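抓取单元的料箱总是慢慢移位,大家怎么固定?

版块:机器人与自动化 / 单元维护

Haf_Foulkes(楼主)
各位好。中文不是我的母语,如果有些词用得不对,请多多包涵,也请告诉我正确的说法。

我负责一个小型的抓取单元,一台KUKA机械臂,两个灰色金属料箱,前后放着。机械臂从前箱抓东西放到后箱,然后再从后箱抓回前箱,这样循环。单元一天运行很多小时,大部分时间旁边没有人。

我的问题是料箱的位置。每天早上我用一个标定块检查前箱的四个角,晚上再检查一次。上个月之前,误差一直很小。后来前箱开始慢慢向左走,最多的一次走了13毫米。这时候手指下到右边侧壁附近,就会碰到斜面,控制器报碰撞,然后停机。

我已经试过的方法:第一,在箱子底下贴防滑垫,一个星期以后垫子自己也移动了。第二,用双面胶,效果好一些,可是换箱子的时候很难撕下来,桌面也弄坏了一点。第三,用一个快速夹,夹在两个箱子相接的地方。这是我现在的方法。
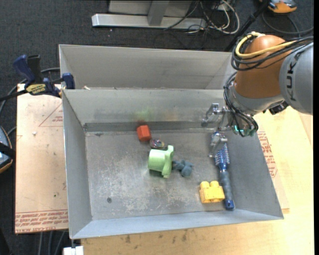 夹子装上以后,两个箱子之间不再有缝,这一点我很满意。但是两个箱子变成一个整体,如果后箱被推了一下,前箱也跟着走。所以我想请教大家,是应该再加一个夹子,还是应该把箱子用螺丝固定在桌面上?我们有时候要换箱子,所以我不太愿意打孔。

Cillside老王
你的中文写得很清楚,不用客气。

我的意见很简单:打孔。夹子是临时的办法。夹在箱沿上,夹的是薄钣金,机械臂每碰一次,钣金就弹一次,时间长了夹口一定会松。我们以前也是这样,后来在台面上打了四个孔,用M6螺丝加大垫圈,到现在没有再动过。

换箱子的问题,你做一块过渡板就可以。板固定在台面上,箱子固定在板上。

kosbridge_lin
不同意楼上。打孔以前应该先问一句,为什么箱子会受力?

正常的抓取,手指不应该把力传到箱壁上。如果一个月走13毫米,说明手指经常在推箱壁。你把箱子固定死了,力不会消失,它会去手指上,或者去腕部上。箱子能走一点,对手指来说还是一种保护。

请问楼主:手指是什么材料?碰撞检测的阈值是多少?

Haf_Foulkes(楼主)
谢谢两位。

手指是半透明的,软一些的那种,压到侧壁上会弯,弯了以后自己回来。阈值的数字我需要查一下,这个单元是Catrin设置的,我接手的时候没有改过。

更正一下,13毫米不是一个月的总数,是从早上到晚上一天之内的数。我前面写得不清楚,对不起。

kosbridge_lin
一天13毫米?那更不是夹子的问题了。请先看日志。

Cillside老王
日志要看,箱子也要固定,两件事不矛盾。箱子天天走,你看日志也没有用,因为每一次碰撞的时候箱子的位置都不一样,你拿什么去比较?

Catrin_C
大家好,我是Catrin Cadwaladr,Haf说的就是我。我的中文比Haf差,请原谅。

这个单元是去年October……对不起,是去年十月安装的。我说一下当时的设置:

箱壁的安全距离,我在程序里只给了左、右、前三面。后壁没有给,因为当时后面只有一个箱子,后箱的位置是单独标定的。后来我们换了斜度更大的箱子,上口宽,底面窄。安全距离是按照上口计算的,没有按照底面计算。所以东西如果靠在侧壁的脚下,手指就会压到斜面。

细长的东西最麻烦。比如一把刷子,如果顺着右壁躺着,手指只有一边有空间下去。

kosbridge_lin
这就是原因。斜壁的箱子,安全距离必须跟着高度变。请你把箱子的内壁做成四个斜平面,写进碰撞模型,不要用一个长方体。

Tasuteck小陈
插一句,我们单元也是斜壁箱。除了模型,还有一个便宜的办法:规定靠壁的东西先拨到中间,再抓。手指在离壁远的一侧下不去的时候,就先从上面轻轻拨一下。缺点是慢,每次多两三秒。

Cillside老王
拨一下也是力啊。箱子不固定,拨的时候照样走。

Tasuteck小陈
拨的力很小,我们的箱子只放了角铁挡块,没有螺丝,也不走。

Haf_Foulkes(楼主)
我回来报告。日志我看了,一共928次抓取,其中82次有接触力超过警告值,但是没有到停机值。这82次里面,有39次是在右侧壁。箱子向左走,手指又常常在右边工作,我原来以为它应该向右走才对。

kosbridge_lin
不奇怪。手指往下压的时候,碰到右壁斜面的内侧,如果手指同时在往左收,底面上的东西又顶住,箱子往哪边走要看哪边的摩擦大。另外请检查机械臂的线缆。线缆如果在工具旁边弯下来,转腕的时候也可能扫到箱沿。

Haf_Foulkes(楼主)
线缆这件事我没有想到。我们的黑色线束确实是从腕部弯下来,一直到工具那里。我让机械臂用10%的速度走了一遍抓取的姿态,站在旁边看。在两个姿态里,线束碰到了后箱的箱沿。碰得很轻,可是每个循环都碰。

Catrin_C
线束是我扎的。原来的扎带少了一个,下面那一段就松出来了。请Haf在腕部多扎一道,但是不要扎紧,第六轴转到头的时候需要余量。扎好以后,用手动模式把第六轴正反各转到极限,看线有没有被拉直。

Cillside老王
扎带不要直接扎在信号线上,中间垫一层编织套管。拉断过一次的人都知道这个痛苦。

Rowlands_备件
关于夹子补充一点。快速夹的夹口垫片要定期看,塑料垫片压久了会变形,表面也会变滑。我们每三个月换一次。另外夹子的杆如果伸出来很长,要确认它不在机械臂的工作范围里,把它也画进碰撞模型。很多人只画箱子,忘记画夹子。

Haf_Foulkes(楼主)
夹子确实没有画进模型!谢谢提醒。杆是朝左伸出去的,手柄也往左上方翘,机械臂从右边进来,所以没有撞过,但是我今天就加上。

我现在的计划:
1. 线束加一道扎带,下面垫编织套管。
2. 箱壁改成斜平面,夹子也加进模型。
3. 左边和前边各放一个角铁挡块,固定在桌面上,箱子靠着挡块放。这样打孔的是挡块,箱子还可以换。
4. 夹子保留,只负责不让两个箱子分开。

Cillside老王
挡块可以,但是只放两面不够,箱子往后还是能走。我还是建议过渡板。

kosbridge_lin
后面有后箱顶着,先这样试。一次改太多,你就不知道是哪一个起了作用。我会先做第1条,运行一天,再做第2条。

Haf_Foulkes(楼主)
好,按照这个顺序做。扎带已经加了,第六轴两边的极限也试过,线没有拉直。今天2024年5月11日早上的标定数据我存下来,作为起点。

还有一个语言的问题:夹在两个箱子相接处的那种夹子,中文叫“快速夹”还是“棒夹”?我买备件的时候,两个词找到的东西不一样。

Rowlands_备件
带一根长杆、夹口可以在杆上滑动的,两个叫法都有人用,也有人叫“F夹”。买的时候看夹口深度和最大开口,不要只看名字。

Tasuteck小陈
第2条做完以后麻烦楼主把接触力的数字也贴上来,我想跟我们拨一下再抓的方法比一比。

Haf_Foulkes(楼主)
一定贴。模型我和Catrin一起改,可能需要几天。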